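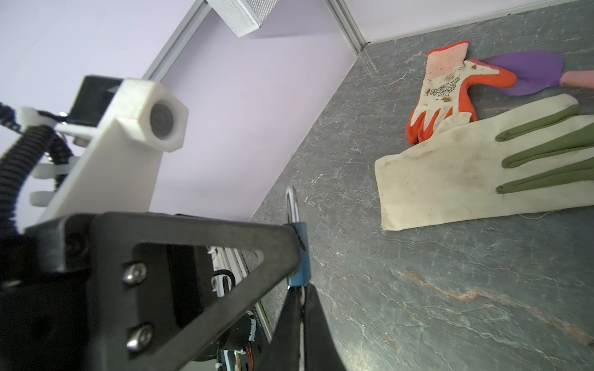
Orange floral glove vs. the cream one, plus the little purple trowel

Garden Talk > Tools and Clothing > Gloves that fit AND last?

podbridge_peas
Okay glove people, I need you! I'm finally getting serious about the raised beds (16 of them at our community plot, don't ask how that happened) and I've been going back and forth between two kinds of gloves. The top one up there has a pink knit cuff and a white back with a dark floral drawing on it, and the fingers and palm are rubber coated in orange. The bottom one is plain cream fabric with olive green on the fingertips. It's bigger, and the cuff is fraying.

I LOVE the orange ones. I can pick up a single lettuce seedling in them and feel what I'm doing. The cream ones are roomy and cool on a hot afternoon and they've been with me for years, but my fingers swim in them. Which style do you all reach for? And does anyone else use a tiny trowel for nearly everything? Mine has become my favorite tool in the whole shed.

mulchmonday
Knit cuff every time. The cuff is what keeps the dirt out, and if you're kneeling and digging all morning you'll be so glad of it. I have a pair with a nearly identical setup and I wear them for everything from bulbs to hauling bags of compost. Also that floral print is adorable!

Jastesden
Going to disagree. Coated palms are great in April and miserable in August. My hands get so sweaty I end up pulling them off with my teeth. For summer I want fabric, loose, and I don't care if it looks like it came out of a feed store in 1975. Frayed cuff? Snip the threads and keep going.

podbridge_peas
Ha, the frayed cuff has sentimental value at this point. I did think about running a zigzag stitch along it. Has anyone tried that?

Yu
I've done it! Fold the edge under a little first so the machine has something to bite into, and use a long stitch or the fabric bunches up. I did three pairs one rainy Thursday and they're all still going. If the fabric is very thin, put a strip of bias tape over the raw edge. It looks kind of fancy, too.

mulchmonday
Yu, bias tape is genius. I have a whole drawer of it doing nothing.

kimer_acres
Size matters more than the coating, in my opinion. A glove that's too big gives you blisters between the thumb and first finger, because it slides every time you twist your wrist. Measure around your knuckles before you buy anything. I went down a size last year and it was like getting new hands. I planted 280 garlic cloves in two days, no blisters!

Jastesden
280! Okay, that's impressive. I still say loose is fine for light jobs. Weeding, deadheading, picking beans. I wouldn't dig a trench in them.

podbridge_peas
I hadn't thought about splitting them up by job. So snug and coated for planting, loose for puttering around? I could live with that. It means I get to keep both – hooray.

Yu
That's what I do. Planting gloves live in the bucket with the trowel, puttering gloves hang by the back door.

On small trowels, yes, yes, yes. A narrow blade slips in between plants without wrecking the roots next door. I use mine for seedlings, for prying out dandelions, and for scooping potting mix. I have a big heavy one and it hardly comes out anymore.

kimer_acres
Small trowel fan here too, but not in clay. I bent two in our soil before I gave up and bought a hori hori. If your beds are filled with nice fluffy mix you'll be fine.

mulchmonday
And bright colors, please! I lost a brown-handled one in the squash patch for a whole season. A purple blade would be hard to lose even for me.

podbridge_peas
It's why I picked it! Pink handle, purple blade, I can spot it from the gate.

One more question while you're all here. How do you wash coated gloves? I've been rinsing mine under the hose while I'm still wearing them.

Jastesden
Same, then I clip them to the fence by the fingertips so the water runs out of the cuff. Keep them out of full sun, the rubber goes stiff and cracks.

kimer_acres
Cold wash, no dryer. I put mine in with the old towels. Check the fingers for pebbles first or you'll hear them banging around for an hour.

Yu
Post a picture of the cuff once you've stitched it, I want to see what color tape you go with!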